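Dumpling notes, continued from the last page. Fasil wants the filling recipe fixed before we print the menu cards for the Ulach hut, so this is mostly me trying to be disciplined about writing things down (not my strong side, ask anyone in the kitchen).

Batch one was the old dough, the one with all wheat flour. Rolls out like a dream and tastes of nothing much. I know the guests liked it last winter, but they'd been out in the snow all day and would have liked the box it came in. Batch two had a third of the flour swapped for rye, and that's the one I want. It tears if you go too thin, so stop one notch earlier on the roller than you think you should. Rest it under a damp cloth, a full hour. I tried cutting that short and the edges sprang back and wouldn't seal, and then I had spinach soup with bits in it.

Filling: spinach squeezed hard, then squeezed again! Zohreh does it in a cheesecloth and gets twice as much water out as I do with my hands, so cheesecloth it is. Curd cheese from Moradi, chopped onion cooked soft in butter, nutmeg, salt, a little grated hard cheese. I left the garlic out this time and missed it, so one small clove goes back in.

Weighed the whole filling before shaping and it came to 1711 grams, which gave me 82 dumplings with a scrape left in the bowl. Fasil thinks they should be bigger. I think he should try folding them. We settled on the same cutter, just filled a bit more generously, and I got 70 out of the next bowl. They look better on the plate, I'll give him that.

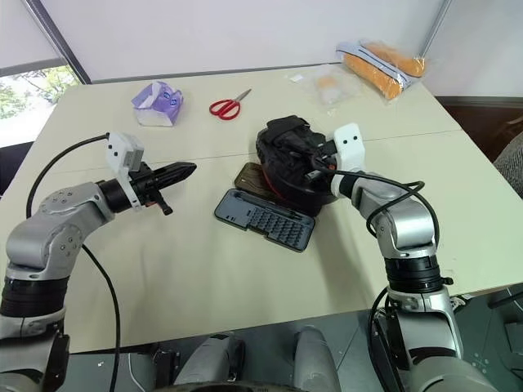 **Visonham, Feb 13, 2018**

Second round, in the big kitchen at Visonham. The stove here runs much fiercer than ours and I burned the first pan of butter while hunting for the sage. Second pan was fine. Brown butter wants a heavy pot and somebody standing over it - it goes from hazelnut to bonfire while you look for a spoon.

Boiling: wide pot, well salted, water barely moving. At a rolling boil four of them opened up on me. At a simmer, none. Lift them out a minute after they float. Zohreh likes them softer and leaves hers in longer, and she may be right for the rye dough, so do a side by side next time and get somebody who hasn't been arguing about it to taste.

Freezing looks good so far. Laid them out on floured trays, froze them hard, then bagged them. Straight from the freezer into the water, no thawing. The ones I let thaw first stuck to the tray and came away without their bottoms.

Apple cake, quickly. The Torkia pan is too deep for this recipe, the middle was still pudding when the top was done. Either a shallower pan or one more egg and a lower oven. I'd go for the pan. The cinnamon crumb on top is lovely and stays exactly as it is.

To do:

- order rye flour, the fine one, the coarse one makes the dough gritty
- ask Moradi if the curd cheese can come drained
- write out the sage butter for Fasil with real amounts, he keeps asking
- garlic!
- try the buckwheat dough before May, when the hut opens again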